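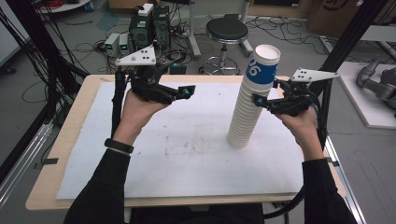 So I've given up coffee after lunch. Well, mostly given up. It's been eight weeks and I've cracked four times, which I'm counting as a win.

It started in November when I was waking up at three in the morning, every single night, with my brain going like a washing machine. Did I reply to that email? Is the boiler meant to make that noise? What was the name of my Year 4 teacher? (Mrs Plumley. It took me until half past four.) My friend Manju Shakya, who I moan to about everything, asked how much coffee I was drinking and I said oh, two or three. Then I wrote it down for a few days and it was six. Six!

The mornings were never going to change. I have one at home before anyone's up and one when I get to work, and you can prise both of those out of my cold hands. It's the afternoon ones that had to go. The 2pm was easy enough, I just went for a walk instead, down to the canal and back if it wasn't chucking it down. The 4pm was murder. I had a headache for five days and snapped at a very nice man called Aurelio Sarmiento over a parking space. Sorry, Aurelio.

I tried all the substitutes. Decaf is fine if you buy decent beans and grim if you don't. Chicory tastes like a damp shed. Peppermint tea I already liked, so that's become the default, and rooibos with a splash of milk is lovely - proper builder's colour, and it feels like a real drink. I also bought a tin of some mushroom powder thing for far too much money and it's now at the back of the cupboard behind the gravy granules. If anybody wants it, come and get it.

As for sleep, I still wake up sometimes, but I go back off again, and that's the bit that was missing. I've been getting to the café in Hindden less too, so I'm a bit better off, although I do miss their cheese scones. I went in last week just for a scone and came out with a scone and a flat white. That was crack number four.

Next up is sugar, supposedly. I'm putting it off until the Christmas tins are empty, and there are still a lot of toffee pennies in there.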